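Small boxes get kept, big bins get ignored

I have never seen a large toy bin stay tidy. Everything sinks, and the one piece you want is under 98 others. Baltasar Robles, who runs the Orkis toy library, still buys them. I think he is wrong – a small box with a drawer does more good, even if it holds less.

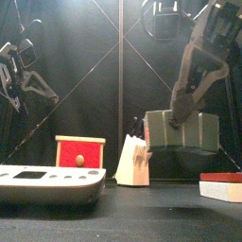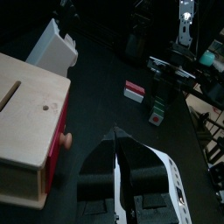
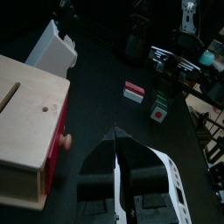

A drawer gets shut when it is full, and that is a limit a child can understand. Blocks can stay out on the table until supper. Past that, they should have a place to go that fits them.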